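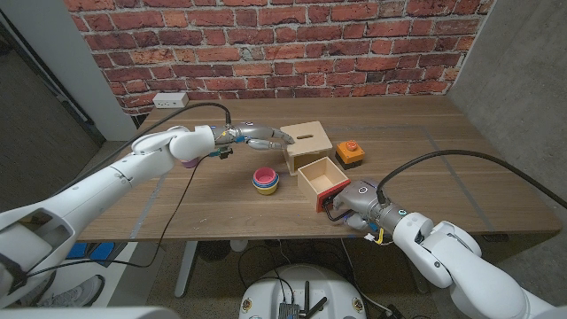 Brindotance ya alquila por meses su robot de dos brazos, y yo me he pasado media mañana jugando con él

Lo llevaba pidiendo desde octubre y por fin me han dejado probarlo. Brindotance, la firma que hasta ahora solo vendía brazos sueltos a laboratorios, ha abierto hoy, 15 de noviembre de 2024, las reservas de Drurari, un servicio de alquiler que incluye la pareja de brazos, las manos de varios dedos, la mesa de prácticas y un juego de objetos para ir entrenando: cajas de madera, vasos apilables, un pulsador naranja bien gordo... (sí, parece el rincón de juguetes de mi sobrina, ¡y me encanta!).

La gracia está en que te lo montan ellos. Llegan, atornillan, dejan marcada con cinta la zona de trabajo y en 60 minutos ya estás moviendo cosas. El contrato mínimo es de 3 meses y la tarifa de salida se queda en 175 euros al día, con el mantenimiento a cargo de Besach, que es quien lleva también los repuestos de las manos.

Anum Jadoon, responsable del servicio, me contó que la biblioteca trae hasta 76 ejercicios ya preparados, casi todos de coger, abrir, encajar y apilar. «Queremos que un equipo pequeño empiece el primer día sin escribir una línea de código», me dijo. Yo, que de programar ando justita, se lo agradecí en el alma.

¿Pegas? Alguna hay. Los cables me siguen pareciendo demasiados para una mesa tan compacta, y el programa de control, que firma Vitale, todavía está a medio traducir: los avisos de error me salían en inglés y los menús en español. También eché de menos un manual en papel, manías mías.

Las reservas se hacen desde la web de Brindotance y de momento solo atienden a empresas y centros de formación. Para particulares no hay fecha, aunque pregunté dos veces por si acaso.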